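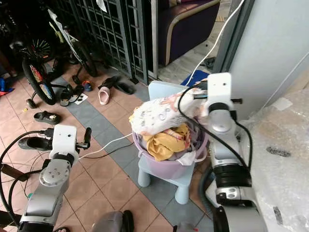
홈 소식 경기 일정 차량 아카이브 참가 안내 문의

소식 > 보도자료 > 클래식 레이싱

읽는 시간 4분

와두로라, 내구 레이스 원형 복원한 ‘아키놀라 쿠페’ 오데탐 서킷에서 공개
엔진부터 계기판까지 당시 사양 그대로, 10월 히스토릭 컵으로 실전 복귀

클래식 레이싱카 복원 공방 와두로라(Wadurora)가 오랫동안 창고에 잠들어 있던 내구 레이스용 아키놀라(Akinola) 쿠페의 복원을 마치고, 오는 10월 오데탐(Odetham) 서킷에서 열리는 트라룰리아(Trarulia) 히스토릭 컵에 출전한다. 정식 출전에 앞서 수요일 오전 10시에는 같은 서킷 패독에서 공개 시동 행사가 열린다. 클래식카를 좋아하는 분이라면 누구나 와서 직접 소리를 들어볼 수 있다!

이번에 복원된 차량은 직렬 6기통 엔진을 얹은 2도어 쿠페로, 아키놀라가 내구 레이스 출전을 위해 따로 제작한 경량 차체를 쓴다. 보닛과 도어, 트렁크 덮개가 모두 알루미늄이고, 뒷유리는 얇은 아크릴로 되어 있다. 같은 사양으로 만든 차는 단 두 대인데, 다른 한 대는 경기 중 사고로 폐차되었다. 그러니 서킷에서 다시 이 차체를 볼 수 있게 된 것만으로도 공방 식구들은 몇 주째 들떠 있다.

와두로라가 차를 인수했을 때 엔진은 고착되어 있었고 변속기는 아예 다른 차종의 것이 달려 있었다. 다행히 차대 번호와 롤케이지 용접 자국, 그리고 조수석 바닥에 남은 보조 연료펌프 브래킷이 당시 경기 기록과 정확히 맞아떨어졌다. 복원팀은 이 브래킷을 발견한 날 작업을 멈추고 한참을 들여다봤다고 한다. 도면에만 있고 실물은 본 적이 없던 부품이었기 때문이다.

복원에 들어간 작업 시간은 모두 3,388시간이다. 그중 가장 많은 시간을 차체에 썼다. 운전석 쪽 앞 펜더는 과거 수리 과정에서 철판으로 바뀌어 있어 알루미늄으로 새로 두드려 만들었고, 반대쪽 펜더는 원래 판을 최대한 살렸다. 가까이서 보면 좌우 표면의 느낌이 조금 다르다(복원팀은 이 차이를 일부러 남겨 두었다). 도색도 마찬가지다. 옛 페인트를 한 겹씩 갈아내며 찾아낸 짙은 녹색을 기준으로 배합했고, 출전 번호가 붙었던 문짝의 둥근 흰 바탕은 붓으로 칠했다.

엔진은 블록과 실린더 헤드를 그대로 쓰면서 피스톤과 밸브, 베어링을 새로 맞췄다. 세 개의 더블 초크 카뷰레터는 당시 제품을 구해 분해하고 세척한 뒤 제트를 다시 조율했다. 첫 시동은 생각보다 훨씬 빨리 걸렸다. 2,000rpm 부근에서 나던 진동은 엔진 마운트를 바꾸고 나서 사라졌고, 3,000rpm을 넘어서면 흡기음이 확 열리면서 실내가 꽉 찬다. 이 소리는 글로 옮기기가 참 어렵다. 수요일에 오셔서 꼭 들어보시기를!

변속기는 수소문 끝에 같은 시기의 4단 클로즈 레이쇼 제품을 찾았다. 1단과 2단 기어에 마모가 있어 새로 깎았고, 3단과 4단은 원래 기어를 살렸다. 뒤 차축의 차동제한장치는 케이스만 원형이고 내부 클러치판은 전부 교체했다. 브레이크는 앞 디스크, 뒤 드럼의 원래 구성을 유지했다. 현행 규정에 맞춰 바꾼 곳은 연료탱크 안전 셀, 안전벨트, 소화 장치, 전원 차단 스위치로 한정된다.

실내 작업도 빼놓을 수 없다. 계기판의 회전계는 바늘이 멈춘 채로 발견되었는데, 내부 기어를 손본 끝에 다시 움직이기 시작했다. 문자판의 빛바랜 부분은 건드리지 않았다. 버킷 시트는 틀만 남아 있어 옛 사진을 보며 패드와 가죽을 다시 씌웠고, 나무 변속 손잡이는 전 소유주의 가족이 보관하던 것을 돌려받아 제자리에 끼웠다.

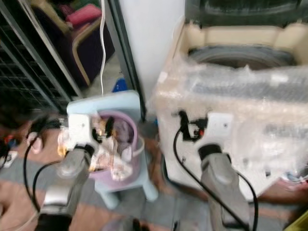
술레이만 아부바카르(Suleiman Abubakar)는 시험 주행을 마치고 나서, 고속 코너에서 뒤쪽이 천천히 미끄러지기 시작하는 느낌이 너무 또렷해서 겁이 나기보다 자꾸 웃음이 났다고 했다. 브레이크는 요즘 차보다 한참 먼저 밟아야 하고 스티어링은 묵직하지만, 두 바퀴쯤 돌고 나니 차가 무엇을 원하는지 알겠더라는 이야기도 덧붙였다. 그는 10월 경기에서도 운전대를 잡는다.

트라룰리아 히스토릭 컵은 예선과 결승을 모두 오데탐 서킷의 옛 코스에서 치른다. 지금은 평소에 쓰지 않는 북쪽 언덕 구간이 이 대회 때만 열리는데, 오르막 끝에서 노면이 갑자기 꺼지는 지점이 있어 관람객에게도 인기가 높다. 아키놀라 쿠페는 6기통 GT 부문에 출전하며, 결승에는 급유와 드라이버 교대가 포함된다. 두 번째 드라이버는 참가 접수가 마감된 뒤 발표한다.

와두로라는 대회가 끝난 뒤에도 이 차를 전시장에만 세워 두지 않을 계획이다. 겨울 동안 엔진을 한 차례 열어 점검하고, 이듬해 봄부터 힐클라임과 시범 주행에 꾸준히 내보낸다. 복원 과정에서 정리한 도면과 부품 목록은 같은 계열 차량을 가진 분들이 참고할 수 있도록 공방 자료실에서 열람할 수 있게 한다. 카뷰레터 조율 기록과 차체 제작용 목형도 함께 공개된다.

공개 시동 행사 안내
장소: 오데탐 서킷 패독, 와두로라 천막
시간: 수요일 오전 10시
입장: 무료, 사전 신청 없음

시동은 오전에 한 차례, 점심 이후에 한 차례 진행한다. 배기음이 상당히 크니 어린이와 함께 오는 분은 귀마개를 챙겨 오시기 바란다. 시동 사이에는 보닛을 열어 두고 복원팀이 차 옆에서 질문을 받는다. 사진 촬영은 자유롭게 할 수 있으며, 비가 오면 행사는 피트 건물 안에서 그대로 진행한다.

취재 및 차량 자료 문의는 와두로라 홍보 담당 앞으로 하면 된다. 시험 주행 동승 취재를 원하는 매체는 헬멧 크기를 함께 알려 주시기 바란다.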